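**February, 14:20, chamber log, Kernlow seed canister**

Vacuum soak, run 9. Canister lid sealed with Clemovex gasket, 20 cress seeds per tray, 2 trays. Cold plate held setpoint for 144 min, then the heater loop dropped out again. Same fault as run 8, same relay. Mutua Mfaume swapped it and restarted from the cold step.

Humidity inside the canister drifts up whenever the heater cycles. Suspect the Plastier liner is outgassing.
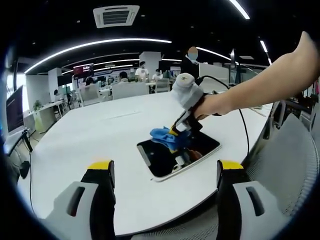
Next run: bake the liner first, log pressure every 2 min. Control trays stay in the Massawe incubator until then.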